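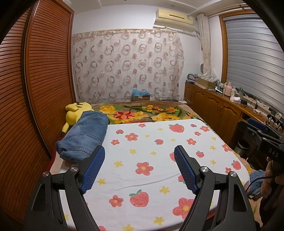 Parallel gripper keeps letting go of folded jeans

Posted by Mwanaisha Rashidi, December 6, 2021

Hi all! I've been building a two-finger hand-held gripper at home, parallel linkage bars on each side, ribbed pads on the tips. It does fine on t-shirts and socks (I practice on a padded surface in the bedroom, with a thin ribbed sheet over it). Jeans are another story. If I fold them into a thick bundle and grab one end, the pads close, I lift, and the bundle slides out nose first. Squeezing harder makes the tips splay apart. The servo is a Kumsa, bought in August, and it gets hot if I hold the squeeze. Do I need a bigger servo or different pads? I've already spent 2,736 rupees on this thing and would love not to double it.

Answer from Sreekumar Murthy

Bigger servo. I had the same problem with towels and it went away.

Answer from Krishnamoorthy Mudaliar

I'd leave the servo alone for now. Splaying tips usually means slop in the pivots, so all your extra squeeze goes into bending the linkage. Hold one tip still and wiggle the other. If it moves more than a hair, snug up the pivot screws, add a thin washer under each and put a dab of threadlocker on. Mine loosened up again after 42 grips before I did that!

Then look at where you're grabbing. A rolled pair of jeans is heavy and the end is the worst spot, you get all that weight hanging off a short bit of pad. Go for the middle, across the roll, and push the pads down until the tips touch the sheet before closing. What are your pads made of? If it's hard printed plastic, try something softer. And which way do the ribs run? You want them crossing the direction the cloth slips.

Comment from Mwanaisha Rashidi

Printed, the flexible stuff, but I think I used the stiffest one they had. Two pivots were loose, oops. Grabbing the middle already helps a lot, will reprint the pads softer and report back.

Answer from Tharun Rao

Following, I have this with bath mats. Did you try rubber bands on the pads? Looks ugly, works for me with 8 mm ones.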